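Gripper Questions, Answered

I'm Flor Grajales, and I run the little test bench at Skurus where we try out grippers, arms and cameras before we tell anyone to spend money on them. My inbox fills up with the same questions every month, so I've put the answers in one place. Last updated April 27, 2018.

Why do you test with a toy sandwich?

Because it's mean! A sandwich gives you a bit of everything: bread that wants to stand up tall, a thin square of cheese, a ruffled leaf of lettuce and those wavy bacon strips that never offer you two nice parallel sides to grab. I used to test with blocks, and every gripper on the shelf looked great with blocks. Play food also keeps its shape from one day to the next, and I don't have to throw it out (or eat it).

Which grippers have you compared so far?

Two in any serious way, the Livley and the Taipe. Both are two-finger types and both bolt to the same arm, so I can swap them over a coffee break. I've logged 1,000 picks with the Livley and 187 with the Taipe, so please don't hold me to anything on the Taipe yet. I like its grip on bread. I'm less in love with how it opens, but I want a lot more runs before I get grumpy in public.

What does the setup look like?

A white table, a pink plate, and clear containers for the ingredients. I use one camera at the wrist and others fixed near the table, and I keep the recordings from all of them.

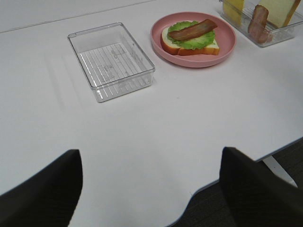
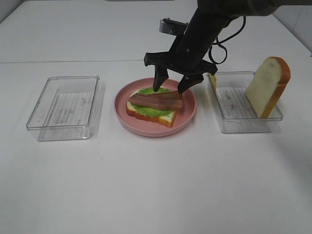
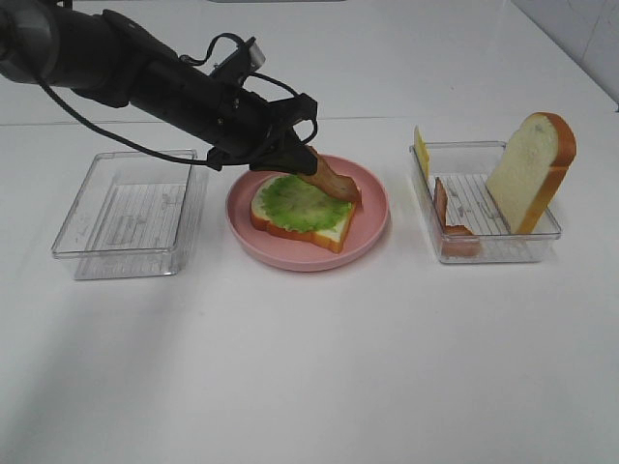
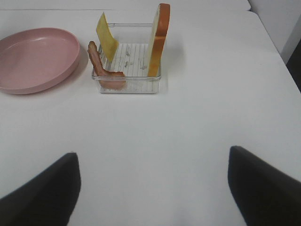
Do I really need a wrist camera?

For thin stuff, I'd say yes. The fixed view is lovely for seeing the arm and the whole table together, but the fingers can get between you and the thing you care about, usually right when they're closing on it. From the wrist you see both fingertips and whatever is between them. If your budget only stretches to one camera and you're moving boxes, go fixed. If you're moving bacon, go wrist, and then start saving for the other one.

Don't the clear containers confuse the cameras?

They can! See-through walls throw little reflections, and the ribbed bottoms put a lot of lines in the view. I tried solid gray bins in March and the picks went up right away, which was nice for my mood and useless for my customers, who nearly all pack things in clear plastic. So the clear ones stay.

Why is the food stored standing up?

A slice standing on edge gives the fingers two faces to close on. Lying flat, you're asking the gripper to scrape along the table and hope. I do run a flat version of the test as well, and I'll write that up separately once the numbers stop embarrassing everyone involved.

How hard should the gripper squeeze?

Softer than you think. Start at the lowest setting that holds the piece through a slow lift, then go up one step. With bacon I also slow the closing speed way down, or the strip tends to twist as the second finger lands.

What about the controller?

I run everything through an Unutton box at the moment. It was fussy to set up (set aside an afternoon, and read the wiring page twice), but it's been steady since then. Check the cable loop at the wrist before you start, too. It needs enough slack for the wrist to turn and not so much that it sweeps your table clean. I've done that one.

How many runs before you trust a result?

I like to see a few hundred per item. My best set on bread is 2,116 runs, and the success rate was still drifting a little after the first 18 sessions.

Can I send you my gripper?

Please do! Write to me first with the mounting pattern and the weight, and tell me what you plan to pick up with it. I'll send everything back with the logs and the video.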